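Gripper Comparison Gallery

Mistavton Center for Applied Handling
Department pages > Manipulation Laboratory > Galleries

Introduction

The Manipulation Laboratory has completed the January round of its gripper comparison. Four finger designs were evaluated on the same arm and with the same controller settings, first in simulation and afterward on the bench at the Kullton building. The purpose of the round was to select one finger design for the small-parts cell that the laboratory is preparing with its partners at Lougher.

This page presents the simulation stage. It is intended for partner staff, visiting students and members of the public who have asked how the comparison is carried out. The full report, including all tables, is available on request from the laboratory office.

How the designs were compared

Each design was given 200 simulated grasp attempts on each of two part sets. The first set consists of flat parts, such as washers, brackets and cover plates. The second consists of rounded parts, including short tubes, knobs and bottle caps. Each design therefore completed 400 attempts before it was approved for bench work.

The simulated parts were placed by the same script for every design, and the order of placement was kept the same. A grasp was counted as successful if the part was lifted, carried to the drop point and released there. A part that slipped and was caught again by the fingers was recorded separately and was not counted as a success.

The closing force was limited to 16 newtons in all attempts. This limit was requested by Lougher, where several of the parts to be handled have thin painted edges.

The four designs

Design A is a plain flat pad. It serves as the reference for the other three and has been in use at the laboratory for several years.

Design B is a flat pad with a soft outer layer. It performed well on painted parts, but the layer must be replaced regularly, and the cost of replacement was included in the final score.

Design C has stepped inner faces and a narrow lower end. It was drawn by the design office at Ekimham after the previous round, in which flat pads had difficulty holding tubes at an angle.

Design D is a curved pad with a shallow center groove. It was the strongest design on rounded parts and the weakest on flat ones.

Gallery

Design C, simulation stage

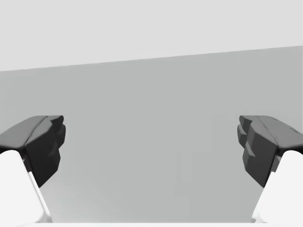 View between the opened fingers, with the stepped inner faces of the dark pads turned toward each other. The pads sit above the white links of the hand, and no part is held.

Notes on the simulated view

The view from the hand was used by reviewers to check finger alignment before a series of attempts was released. Reviewers were asked to confirm that the two pads faced each other evenly and that the plain background did not hide the outline of either finger. Alignment checks were recorded by design and by part set.

Surface texture was left out of the simulated work area. An earlier round used a patterned surface, and reviewers reported that it made the edges of dark fingers harder to judge. The bench at Kullton has since been fitted with a plain mat for the same purpose.

Findings in brief

Design C was selected for the small-parts cell. It was second on both part sets, and it was the only design to score above the reference on flat and rounded parts alike. Design B remains the recommended choice for painted parts handled in small numbers - provided that the outer layer is inspected at the start of each shift.

Simulation results should be read with care. Contact between stepped surfaces and thin edges is difficult to model, and the laboratory gives greater weight to bench results where the two disagree.

Acknowledgments and contact

The comparison was coordinated by Dae-han Wang, who also prepared the captions on this page. The laboratory thanks the design office at Ekimham for the finger drawings and the staff at Lougher for the loan of the sample parts.

Requests for the full report, or for permission to reproduce the gallery, should be addressed to the Manipulation Laboratory office, Mistavton Center for Applied Handling. Please state the title of the gallery and the intended use.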